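4.2 Gripper comparison in simulation

We compared two end effectors on the same arm model: the parallel-jaw gripper supplied with it, and Mumen, the three-finger hand described in Section 3. All trials were run in the Stevmont simulator with the Ghauri controller at its default gains. The arm base, the start pose of the joints and the time limit were the same for both. Only the grasp planner settings differed, as the two hands need different approach distances.

Each gripper was given 2,000 attempts, spread over the household rooms in the Estton set. The target was placed on a table, a worktop, the floor or a seat. An attempt counted as a success if the object was lifted clear of the surface and held until the end of the trial. Attempts in which the planner returned no path were kept in the totals and scored as failures.

The parallel-jaw gripper succeeded in 1,481 attempts. Most of its failures were with thin or open shapes, where the fingers closed through a gap in the object and met no surface. In 89 attempts the planner returned no path. These were mainly floor targets close to table legs.

Mumen did better on open shapes and worse on small round ones, which tended to roll out before the third finger had closed. It also needed more room above the target. We did not tune the closing speed for either gripper, and a slower setting might well help Mumen with balls and fruit.

Seats were harder than tables for both. The arm has to work close to the backrest, and the chair may stand so near the base that the elbow is folded high. Figure 6 shows an approach of this kind, with the parallel jaws pointing straight down over a tangle of thin lines on a striped chair. We used vertical approaches for all seat targets. Angled approaches were tried by Anum Khokhar in an early version of the planner, but the wrist often came too near the backrest and they were dropped.
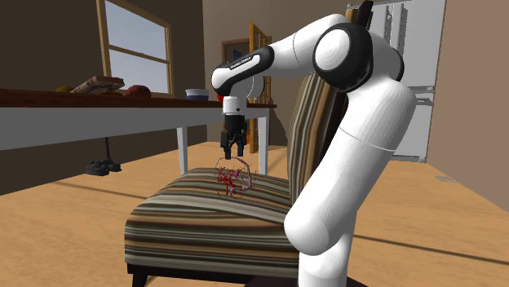 Figure 6. Seat target with the parallel-jaw gripper, fingers slightly open above the object.

4.3 Effect of camera placement

The trials above used object poses taken directly from the simulator. We then repeated 727 of the parallel-jaw attempts with poses estimated from a simulated depth camera, first mounted on the wrist and then fixed to a wall. The wrist camera gave better estimates for small objects but lost sight of the target during the last part of the descent. For that stretch the controller used the last valid estimate.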